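Give the Temperature or Leave the Number Out
6/28/22

I teach first-year chemistry in the evenings, and in the daytime I work in a small testing lab at Brosmont. Both jobs have left me with the same complaint. People write down a solubility as if it were a fixed property of a substance, like its formula, and then they leave off the temperature. I think a solubility without a temperature should be treated the same way as a length without a unit. It should be sent back.

Most people meet solubility at home before they meet it in class, in the kitchen or the laundry, and at home the loose version does no harm.

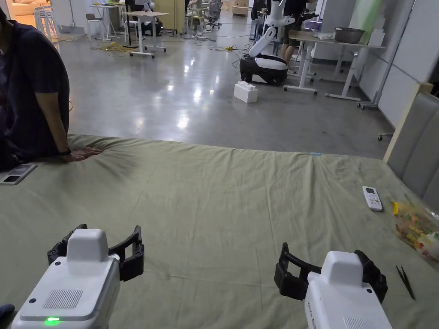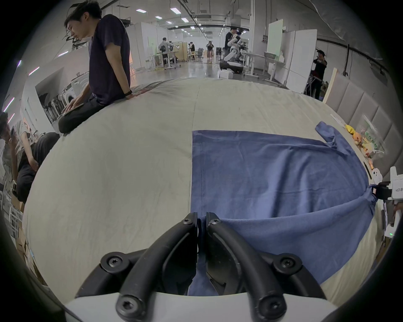 Cloth spread out on a covered surface.

What the number means

Solubility is the greatest amount of a substance that will dissolve in a given amount of solvent, at a stated temperature, when the solution is in contact with undissolved solid. Every part of that sentence is needed. Change the solvent and you get a different number. Change the temperature and you usually get a different number as well. For a gas you have to state the pressure too.

Table salt is the reason students get away with ignoring this. Its solubility in water rises only a little between a cold tap and a boiling pot, so a single figure serves well enough for most purposes. Potassium nitrate is a different matter. It is several times more soluble in hot water than in cold, and that difference is what makes it so easy to purify by recrystallization. Calcium hydroxide goes the other way and becomes less soluble as the water warms. A student who has only worked with salt will guess wrong on both.

My own preference would be to drop salt as the first example. It is cheap and safe and it is in every cupboard, and I understand why textbooks start there. But it teaches the exception first. Potassium nitrate costs a bit more and needs more care in handling, and the students who start with it learn to draw a curve from the beginning. They never get into the habit of looking for one number.

The units are a mess

The second half of my complaint is about units. The same measurement can be given as grams per 100 grams of water, grams per 100 millilitres of water, grams per litre of solution, moles per litre of solution, or moles per kilogram of solvent. None of these is wrong. The trouble is that the first three look so much alike that people copy from one column into another without noticing.

Grams per litre of solution and grams per litre of water are nearly the same thing when very little has dissolved. For a sparingly soluble salt you can swap them and no harm will come of it. For sugar the difference is enormous, because the sugar takes up a good share of the final volume. I have marked reports where the arithmetic was perfect and the answer was far off for this reason alone.

We had a case at work in January. A customer sent us a data sheet for a cleaning salt sold under the name Astska, and the sheet gave its solubility as 60 g/L. There was no temperature. It didn't say whether the litre was a litre of water or of finished solution. At 60 g/L the second point hardly mattered for what they wanted. The first one did. Their storage shed was unheated and the solution had been made up in a warm room. By the time they called us there was a crust in the bottom of the tank and the dosing line was blocked.

I ran it in duplicate. The 2 results agreed well with each other, and at 7 °C the solubility was well below the figure on the sheet. The sheet wasn't false, exactly. At some temperature the number was right. The customer had no way of knowing which one.

The file reference for that job was 1315 and I still have it pinned above the bench.

The usual objections

A colleague who used to work at Irar, where they make up solutions by the tank load, thinks I am fussy. Everyone knows it means room temperature, he says. I don't accept this. Room temperature in one set of tables is 20 °C and in another it is 25 °C. In a shed in winter it is whatever the shed happens to be. If everyone really knew, the tables wouldn't disagree.

A better objection is that beginners have enough to cope with. Adding conditions to every value makes a page look harder than it is. I have some sympathy with that. But we already ask beginners to write units after every number, and we take marks off when they forget. They manage. Writing "at 20 °C" takes no more effort than writing "grams", and I can't see why we treat one as required and the other as a nicety.

There is also the argument that anyone who needs an accurate figure will look it up in a proper reference. Some will. The Güneş handbook we keep in the lab gives the temperature for every entry and names the solid phase as well, which matters for salts that form hydrates. Sodium sulphate is the standard warning there. Its solubility climbs steeply with temperature up to a little over 32 °C, where the solid in contact with the solution changes from the decahydrate to the anhydrous salt, and past that point it drops off slowly. One number can't tell you that, and neither can a straight line drawn between two numbers.

What I would change

In the classroom I would give no mark for a solubility that comes without a temperature and a clear statement of what the amount is measured against. On data sheets I would ask for at least two temperatures, one of them low enough to be of use to a person with a cold shed. In reference tables I would put the unit at the head of every column, even when it is the same all the way across.

I made the first of these changes in my own class this year. There was grumbling over the first set of reports and much less over the second. The lab sheets now have a blank for the temperature printed beside the blank for the mass, and the thermometers have moved to the front bench.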